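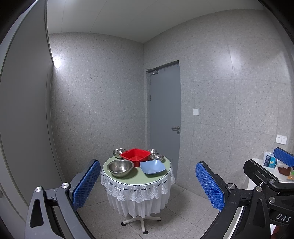 Mỹ Phùng has been responsible for the common rooms at Flivwood, a residence for older adults, for 16 years. She received the newsletter in the small kitchen annex on 2018-12-26, while the holiday dishes were being returned to their places. The conversation concerned the round table, which residents use for washing greens, mixing dough and sorting bowls.

"People assume a table in a shared room should be large," she said. "We had a large one. Everyone put things down on it and left them there." The present table seats no one, by design. Ms. Phùng asked that it be kept for containers only, and the house rules were amended to say so.

Its base, a five-legged star on casters, allows the table to be rolled toward whoever is working. Ms. Phùng was firm on the subject of the skirt. The lace was first put on for a spring luncheon and was meant to come off the following morning. Several residents objected. "They told me it looked like a table in a home," she recalled. "I had no answer to that, so it stayed." It is washed by hand, and it must stop short of the floor so that the casters do not catch it.

Flivwood serves 170 meals on an ordinary day from its main kitchen, which is operated under contract by Plevavier. The annex is separate from that service. Residents reserve it for 30 minutes at a time and are asked to dry each basin and bowl before setting it back. Steel bowls are preferred for dough. Plastic basins are kept for rinsing vegetables and are not to be used for anything hot.

Asked about the busiest period, Ms. Phùng named December without hesitation. This year Mrs. Wang and Mr. Barov, both residents of the second floor, led the dumpling afternoon, and the group set itself a goal of 1000 dumplings. "They did not reach it," Ms. Phùng said. "They have already asked for the room again — for two afternoons this time."

She has requested a second set of bowls for the coming year. The request is under review, together with one for a new drying rack and longer annex hours on weekends.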